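FOR IMMEDIATE RELEASE
16/05/2020

Pendcombe Opens Its Leftovers Cookbook to Everyone, Free of Charge

316 recipes from home kitchens, sorted by what you already have

HOSTER — Pendcombe, the small cooking publisher based in Hoster, is putting its biggest project so far online today, and every page of it is free to read, print and share. The Use-It-Up Book gathers 316 recipes for the odds and ends that sit in kitchens everywhere: half a cabbage, the last knob of ginger, a banana that has gone past its best for the lunchbox. 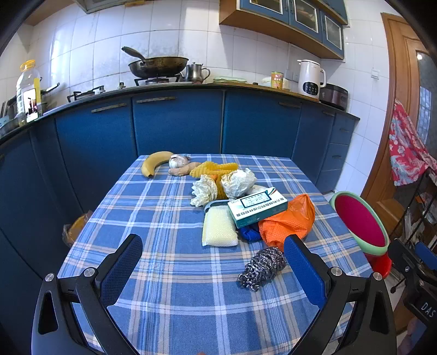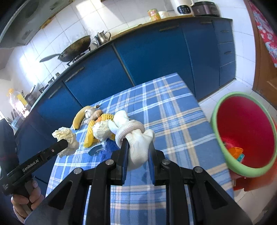

Ginger, garlic and a banana (first picture); a cabbage leaf and a white knit cotton glove (second picture).

Work on the book began in January, when Pendcombe asked readers of its newsletter to send in the dishes they make when the fridge is nearly bare. We hoped for enough to fill a pamphlet. What came back was a flood of soups, fritters, pickles, flatbreads and puddings (so many puddings!), many of them typed out from cards that had been in a kitchen drawer for years. In the end 237 households had a recipe accepted, and quite a few sent more than one.

The book is arranged by ingredient. Look up cabbage and you will find slaws, dumpling fillings, a slow braise with caraway, and a very good fried cabbage and noodle dish that our test kitchen now makes most weeks. Look up ginger and there is a syrup, a carrot soup and a sticky cake that keeps well in a tin. Garlic turned up in so many recipes that it nearly broke the index, so it has a chapter of its own, with directions for roasting whole heads and for storing the cloves you don't need right away.

Every recipe was cooked in our test kitchen before it went in. Where a dish didn't work the first time, we went back to the person who sent it and tried again together. Often the fix was tiny — a lower heat, a smaller pan, a missing spoonful of flour. A handful of recipes are printed with 2 versions because the testers could not agree on which one they liked better, and we think cooks will enjoy picking a side.

Serving sizes are set for four people, with notes on halving. Measurements are in cups and spoons, with grams alongside. No recipe calls for a stand mixer or a food processor, and most need one pot or one pan. We also left generous room in the printable version for notes, as so many of the cards we were sent had scribbles in the margins that were every bit as useful as the recipe itself.

Baking has its own section, built with the help of the Sorrentino bakery, our neighbors in Hoster. The bakery shared its way of turning stale bread into crumbs, croutons and a rich bread pudding with orange peel, and tested all the loaves and quick breads in the book on a regular home oven. The banana bread went through more rounds than anything else in the project. We are thrilled with where it landed: dark, soft in the middle, and happy with either walnuts or none.

Readers who like some heat should turn straight to the last chapter, which is called Hellness. The name started as a joke in the test kitchen during a long afternoon of chili oil, and it stuck. It covers hot sauces, spicy pickles and a pepper relish that wakes up a plain bowl of rice. Each one is marked from 1 to 4 for heat, and please do believe us about the fours.

The Use-It-Up Book can be read on the Pendcombe website as single recipe pages or downloaded as one file. There is no sign-up and no account to make. Schools, food pantries and cooking clubs are welcome to print as many copies as they like, and a plain black-and-white edition has been prepared to save on ink. A large-print edition is in the works.

We would love to keep going! A form on the website is open for new recipes, and the next batch of testing will lean toward beans, rice and root vegetables. Family recipes in any language are welcome; please add a note on where the dish comes from, if you know.

About Pendcombe
Pendcombe publishes cookbooks, recipe cards and a newsletter for home cooks. It runs a test kitchen in Hoster.

Press contact
Pendcombe press desk, Hoster. Sample pages and review copies of the printable edition are available on request through the contact form on the Pendcombe website.

###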